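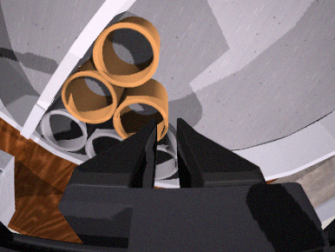
garnet_b
Went to the open day at Figueiredo in Baden last night and I have notes, mostly complaints, because that's what I bring to these things. They put you in a room with a big screen and run the sorting cell in simulation first, ring job and all, and you get to stand there with a paper cup while a man named Dale Robichaud explains why sorting is hard. I went in thinking sorting was easy. The view they kept coming back to was the one from the wrist, looking past the fingers into the bowl, three orange rings and some gray ones all leaning on each other like people waiting for a bus. Go in for a gray and you have an orange rubbing your elbow. So fine, point to Dale. I still think 42 minutes of it was 30 more than I needed. Anybody else go?

resow_refugee
I was there, back row, near the cookies. I used to work at Resow, where we did this with a vibrating bowl and a guy called Pete, and I have to say the vibrating bowl never needed a slide deck. What does an arm get you on loose rings that a feeder track doesn't? Parts that are all one shape, two colors, not fragile. You could sort those with a color sensor and an air jet and go home.

lise.h
You could, if all you ever ran was rings. That was the first thing Dale said and I believe you were at the cookies. Their whole pitch is the shop that runs 400 of one thing, then 200 of something else, then never sees either one again. Nobody tools up a feeder track for 200 pieces.

resow_refugee
I heard him. I've been hearing it for years. The 200-piece shop doesn't buy the arm either. The 200-piece shop buys a folding table and a nephew.

garnet_b
My nephew is not available, he's in Baden sorting rings.

Anyway, what I liked was the part where Sylvie Ouellet took over and stopped selling. She does the simulation side, and somebody asked her straight out why they bother with the wood table and the shelf and the outlets on the wall when the only thing that matters is the tray.

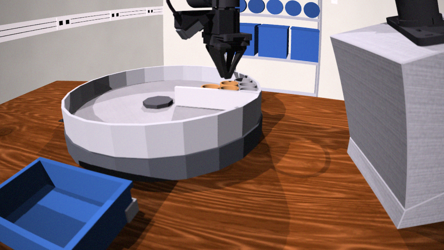 Her answer was that they'd built it plain at first and it looked great and taught them very little, because a plain gray box has none of the shadows that make a camera stupid. So somebody spent part of November on furniture. She also said she'd lost an argument about the grain on the table, and having looked at that grain for 42 minutes I'm on her side.

abena_darko
Hi, I was in the same session and took it a bit differently. I teach shop and I'd never seen one of these run. I thought the straight divider was the clever bit. It gives the rings something to be up against, so they don't just skate away across the tray when you nudge them. My students would have taken a week to come up with that and then glued it in crooked.

resow_refugee
Or it's the thing that makes the pick harder. You've got a part jammed against a wall and two fingers that both need somewhere to go. I asked about this and was told it was "a good question," and we all know what that means.

lise.h
It means it was a good question. Sylvie answered it after, at the coffee urn. You grab across the other way, one finger down the middle of the ring and one outside, and you take the loose ones first. She drew it on a napkin. I have the napkin.

garnet_b
Post the napkin.

lise.h
The napkin has been used as a napkin. You can have one of the wrist views off the handout page instead, it makes the same point. 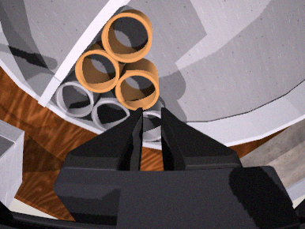 Wrist view, orange and gray rings by the divider.

Look at how tight that bunch is. Now tell me which one you'd go for, Mr. Air Jet.

resow_refugee
Top orange. It's the one with the most open floor beside it. Then I'd go have lunch.

abena_darko
Wouldn't you bump the two below it, though? They look like they're right up against it.

resow_refugee
You'd bump them. Bumping is allowed. At Resow bumping was the entire process.

driment_owner
Reading along with interest, I have a Driment cell at work (a real one, steel and everything) and can report that it bumps plenty. My gripe with these open days is they never let you pick the parts. I brought a bag of our clips to one and they looked at me like I'd brought a ferret. Did Figueiredo let anyone try their own?

garnet_b
No. There was a sign-up sheet for it, next visit, 5 slots. I put my name down. So did a person whose handwriting looks a lot like resow_refugee's.

resow_refugee
They had good cookies.

lise.h
He's bringing Pete.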